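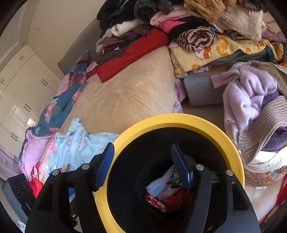 Feven Birhane
Residence Standards Coordinator, Jankauskaitė House
Posts: 3,521

Subject: Recommended order of work for a bed used as storage

Residents are reminded that room reviews resume in February. The item most often raised in the last round was the condition of beds. In many rooms the bed has become the wardrobe, the linen closet and the snack shelf together, with jackets and fleeces heaped against the headboard and several blankets lying open over the mattress.

The office has been asked to publish a standard order of work. The draft is as follows, and comments are invited before it goes into the handbook.

1. Remove all food packaging from the bed and from between the blankets.
2. Take outerwear and heavy knits off the top of the pile and hang or fold them.
3. Separate blankets from clothing. Fold blankets to a common width.
4. Place anything of uncertain cleanliness in the laundry bag.
5. Strip the sheet last.

The draft applies to all of Jankauskaitė House, including the double rooms. It does not apply to the Akov annex, which has its own rules on linen.

Feven Birhane

----------

northstair_2
Resident

Thank you for circulating this. I wish to register an objection to the order of steps 2 and 3. Where a padded jacket and a sweater lie across the front of a heap, there is nowhere to put them until the blankets have been dealt with. In a double room the floor space between the beds is narrow, and the closet rail is generally full. I would propose that blankets be folded first, stacked at the foot of the bed, and the clothing be sorted on the cleared surface.

----------

linen_desk
Laundry and Linen

The linen desk supports the draft as written. Blankets folded while clothing is still on the bed tend to arrive at our counter with socks inside them. Last term we returned more than 20 single items found in this way, and a number are still on the shelf.

Two further points for the handbook:

Plush and sherpa blankets are to be bagged separately from cotton. They shed, and the lint ends up on dark jackets.

Printed fleece blankets (we see a great many Hello Kitty ones) should carry a name tag at one corner. Two residents on the same floor have claimed the same yellow blanket on a previous occasion, and the desk has no means of settling such a question.

----------

Feven Birhane
Residence Standards Coordinator

The point about socks is accepted. The name tag will be added as a recommendation. The office does not intend to make it a requirement.

With regard to step 1, some residents have asked what is meant by "food packaging" and whether it includes packaging kept for reuse. The second picture may assist. 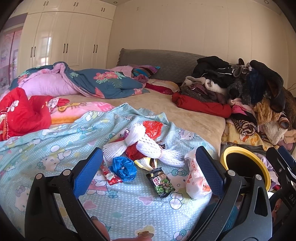 Wrappers, bags and tied fruit netting on a printed sheet.

For the purposes of the handbook, everything of that kind is to leave the bed. Candy wrappers and snack packets go to general waste. Plastic bags in good condition may be kept, folded, in a drawer. Sealed snacks belong in the kitchen locker.

----------

ovenmitt
Resident

May I ask for a ruling on the fruit netting? White foam sleeves of this type are useful. My roommate and I keep ours for wrapping mugs and glasses at the end of the year, and a bundle tied with string takes up very little room. I would not wish to see them classed with candy wrappers.

----------

northstair_2
Resident

I do not agree with ovenmitt. Every floor has someone saving foam sleeves for a move, and in June the sleeves are still there and the mugs have gone home in a towel. If they are kept at all, they should be kept in the kitchen.

----------

ovenmitt
Resident

Mine were used in June. Four glasses and a teapot, no losses.

----------

K. Zurneson House
Floor Representative

Speaking for the third floor of Zurneson House, where we adopted a similar list last year. Our experience may be of use.

We set a limit of 35 minutes for one bed. Residents who went past it were usually trying things on. The step that saved the most time was the first one, and I would keep it where it is — small wrappers slide into the folds of a quilted blanket as soon as it is lifted, and you are then shaking the blanket out over the floor.

We also found the Stonico under-bed boxes adequate for sweaters, though they will not close over a winter jacket. Jackets need the rail.

On the order of steps 2 and 3, our floor was evenly split and we left it to the resident.

----------

linen_desk
Laundry and Linen

The desk would ask that it not be left to the resident. We handle close to 1,000 pieces of bedding in a term and the socks are a real cost in staff time.

----------

Feven Birhane
Residence Standards Coordinator

Having considered the replies, the office will amend the draft as follows.

Step 1 stands. Foam fruit netting may be retained if it is clean and tied and stored off the bed. One bundle per resident.

Step 2 will read: "Take outerwear and heavy knits off the pile. Where the rail is full, a chair may be used for the duration of the work."

Step 3 will include the words "shake out each blanket before folding."

Step 4 is unchanged. Cushions and pillows without a removable cover are to be set aside and should not go in the laundry bag.

Comments remain open until Saturday.

----------

northstair_2
Resident

The chair is acceptable. I would note for the record that ours is also full.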